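Imside Residents' Association
Minutes, November meeting, 7:30 p.m.

Apologies: received from most of Lirthorpe Road, as usual.

1. Minutes of the last meeting were approved, apart from the page with coffee on it.

2. Parking. Discussed for 50 minutes. No change.

3. Winter coat drive. The fund stands at $3,000. Ostano Cleaners will take 13 bags a week – folded, please, this time.

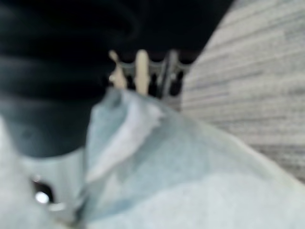
Coat drive: pale blue fabric, with something dark on top.

4. Any other business. The Ninh Street bench is still facing the wall. Deferred to spring.

Meeting closed at 9:40 p.m.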